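A Slow Day in Kalero (and Where We Spent Our Money)

February 3, 2022

So I promised I'd finally write up the Kalero part of our trip, and I'm only five months behind!
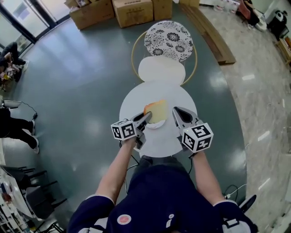 We went in September, right after the summer crowds cleared out, and I'd do it the same way again. The ferry from Bergeron leaves twice in the morning and we took the early one, which meant a very sleepy walk to the dock with our bags bumping over the cobblestones. Tickets were 30 each, paid in cash at the little window (no cards, so hit the ATM first).

Kalero is small. You can walk the whole harbor front before lunch, and we did, with a long stop at the fish market because my husband can't pass one without going in. After that we climbed up to the old fort. The sign at the gate says it was started in 1055, though most of the walls you see now are a lot newer. Entry is free after 3, so if you're watching your budget, have a late lunch and go up then. The wind up there is no joke — bring a jacket even if it's warm in town.

We stayed at the Niratura, a guesthouse two streets back from the water. Our room was tiny and the shower had opinions, but breakfast was included and the owner lent us a map with all the good swimming spots marked in pencil. I still have a photo of that map on my phone.

The one thing I'd skip is the bus tour to Dreline. It's a long ride for a short stop, and you can get there on the regular local bus for a lot less. Ask at the harbor kiosk for the timetable, and check the time of the last bus back before you leave!

Next post will be all about Bergeron, including the night market.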